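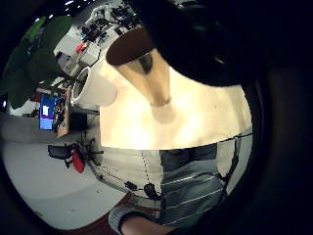
Cone cup and white mug on the bench, hand-held gripper camera.

Wednesday, October 31, 2018
By Nele Van der Linden

Spent the morning on the Skastlow hand-held with the wide lens, and I like it far more than I thought I would! The view takes in the whole room, which is lovely for tracking, but the tabletop comes out very bright and I'd want the exposure pulled down before we record anything long. Toon set it to 800 after lunch (the Flaltis controller only goes up to 3,000 anyway) and we'll compare tomorrow. 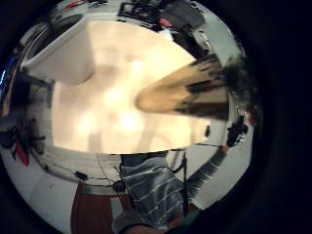 Close range is still my main worry. Anything right up by the lens goes soft, so for small things I'd go back to the Mustonen — it's heavier and the trigger is stiff, but it focuses nearer. Arnout disagrees and wants both on the arm before we choose, fair enough.

Still to do: ask Ketsara for the spare Mustonen fingers, and redo the mug grasps with the softer pads.

2 comments
Shared 4 times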